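Questions people ask me about the lunches

I get the same handful of emails every month, so I've finally put the answers in one place. If yours isn't covered, write to me anyway! I answer most things in the evening once the kitchen is quiet.

What is the Swai Table, exactly?

It's lunch at my house in Cusodport. I cook one menu, you come and eat it with whoever else booked, and then you go home (or you stay and talk until three, as plenty of people do). I started it when my kids moved out and I kept cooking for six. There's no sign outside and no choice of mains. You get soup or a salad, a big dish in the middle, and something sweet.

Are you a restaurant?

No, and please don't leave me a review complaining about the wait staff, because that's me. I have a home kitchen permit and I keep it up to date, but it's still my house. You'll walk past my coats to get to the table.

How much does it cost?

A seat is $5 for kids under ten. For adults it's pay what you like, with a box by the door. People always want a number, and I always dodge it, so let me just say that a full table costs me $70 in groceries on a normal day and you can do your own math from there. If you're short this month, come anyway. I mean that.

How do I book?

Email only. I tried a booking app called Reron for one summer and spent more time on my phone than at my stove, so that's over. Tell me how many of you there are and what you can't eat. If I haven't written back in a couple of days, nudge me. I'm not ignoring you, I've lost you under a pile of newsletters.

Can you cook for allergies?

Most of them, yes. Gluten, dairy and eggs are easy with a bit of warning. Nuts I can leave out of the whole meal, but there are nuts in my cupboards the rest of the time, so if yours is a serious allergy I'd rather you skip the lunch and let me send you a recipe. I once swapped peanut butter for sunflower seed butter in a stew and liked it so much that I've never gone back.

Who else cooks?

Raghda Khalaf joins me when the table is full, and those are the days to come if you like rice. Her rice is better than mine and I've made my peace with it. She also does the breads in winter. Bakari Masanja brings the fish up from Sidura, and if the boats had a bad morning then it's beans, which I'll tell you at the door with a straight face.

How many recipes do you have? Will there be a cookbook?

I counted for this page! There are 182 in the notebook, though a lot of those are one recipe with three different names. A cookbook keeps coming up and I keep putting it off. Half my measurements say "the blue cup" and I broke the blue cup years ago. For now I photocopy whatever you ask for and you can take it home.

Why is there no lunch in August?

It's too hot to have the oven on and I go to my sister's. I also do my jars before I leave. Last year I put up 355 of them, mostly tomatoes and some very odd plum chutney, and I'm still finding places to keep them. If you'd like chutney, please, please take chutney.

Can I bring something?

You can bring drinks, and flowers from your own yard if they don't smell too strong next to the food. Please don't bring a dish unless we've talked about it. I know it's kindly meant! But one spring I had four potato salads and a lasagna of my own going cold on the stove, and I've been a bit firm ever since.

Can I bring my dog?

Sorry, no. The cat has lived here longer than the lunches have.

Can you teach me to make the flatbreads?

I'd love to, if you come at ten in the morning and don't mind flour on your good pants. I can take two people at a time because of the counter. There's no set class and no charge, you just end up making the bread for everybody else. Bring an apron. Mine are all stained and I'm fussy about who gets the decent one.

Is the house easy to get into?

There are two steps at the front and none at the back, so if steps are trouble, tell me and I'll open the back gate. The bathroom is on the ground floor, down the hall on the left. The door sticks. Push it with your hip.

Do guests have to help clean up?

You don't have to, but somebody always gets up and starts, and then everyone does. If you want a job, scrape the plates into the compost bucket outside the back door and stack them by size. Don't put my knives in the sink. The tablecloth gets wiped last, once everything else has been cleared, and I like a damp cloth with one drop of dish soap for that, no spray. Spray leaves a film on oilcloth and then your sleeves stick to it all through the next lunch.
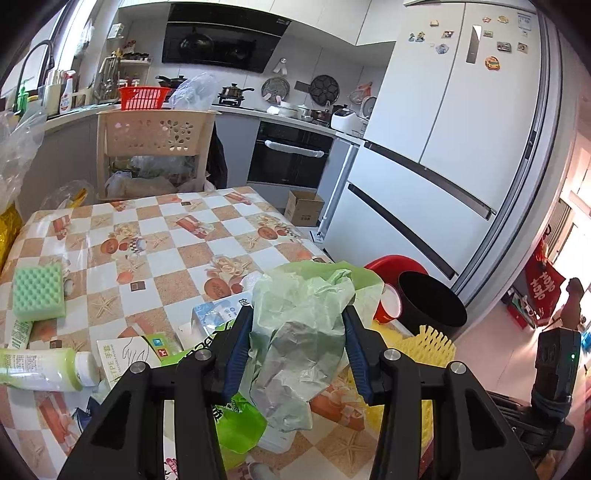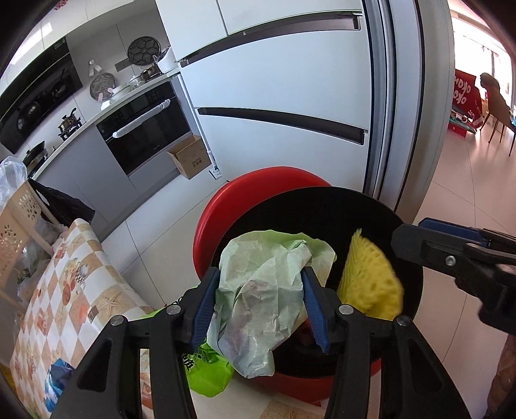
Clean-up time: the oilcloth in the first photo, the red kitchen bin in the second.

Where can I buy the oilcloth?

I get this one so often! I bought mine off a roll in a fabric store in Sidura and they cut it while I waited. Measure your table and add a hand's width on every side, more if you like a long drop. Store it rolled. If you fold it you'll be looking at those creases until you're old.

Do you ever do dinners?

Twice a year, when I'm feeling brave. I send those dates by email first to people who've already been to a lunch, and they fill up fast. I'm usually in bed by nine thirty, so they're early dinners.

Recent posts
Raghda's rice, written down at last
What to do with too much plum chutney
Fish days and bean days
Getting candle wax out of a tablecloth
The winter soup list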